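# Countertop (kitchen)

A **kitchen countertop**, also called a counter or worktop, is a raised, flat work surface used for preparing food and for keeping small appliances within reach. In most homes it rests on base cabinets and meets the wall at a backsplash. The term covers both the surface itself and, in everyday speech, the whole area between the lower and upper cabinets.

## Materials

Common countertop materials include natural stone, engineered stone, laminate, solid wood, tile, concrete and stainless steel. Marble has long been valued for its veining, but it is a soft stone and is easily marked by lemon juice, vinegar and other acids. Many manufacturers offer marble-patterned surfaces made from harder or less costly materials. White with gray veining is among the most familiar of these patterns.

Wood counters can be sanded and oiled again after years of wear. Laminate is light and inexpensive but can be scorched by hot pans.

## Backsplash

The backsplash protects the wall from water, grease and steam. Mosaic tile, made up of small pieces set in grout, is widely used for this purpose. Mixed shades within one color family hide small stains better than a single plain color, although the many grout lines need regular cleaning.

## Use and arrangement

Household guides usually divide the counter into a preparation area, an appliance area and a landing area for dishes. The writer Blažena Kuruc, in *The Vamen Kitchen Handbook*, advised keeping the preparation area clear at all times and placing the cutting board at its center. Her survey of 227 homes in the town of Prindeden found that the toaster was the appliance most often left out between meals.

Boards with a groove around the edge are preferred for fruit and cooked meat, as the groove catches juice before it reaches the counter. Bamboo boards are light, but they should be dried upright after washing.

Toasters and toaster ovens give off heat from their vents and openings. They should be used with the clearance stated by the manufacturer and unplugged before crumbs are removed.

Low drawer boxes are sometimes placed at the back of a counter to hold tea, coffee pods or small utensils. The top of the box serves as a shelf for a plate or bowl. Anežka Bednárik, a kitchen planner, described this arrangement as "a second story for the counter" and recommended it for rooms with few wall cabinets.
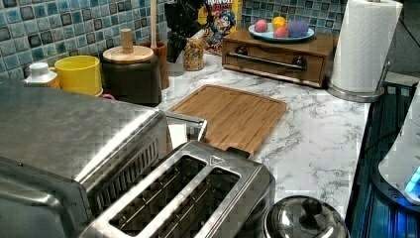 *Marble-patterned countertop with a mosaic tile backsplash. A plate of toy food rests on the wooden drawer box.*

## Care

Daily care consists of wiping the surface with a soft cloth and mild soap. Abrasive pads may dull polished finishes. Natural stone may require a sealer, applied as directed by the supplier.

## See also

- Backsplash
- Cutting board
- Toaster oven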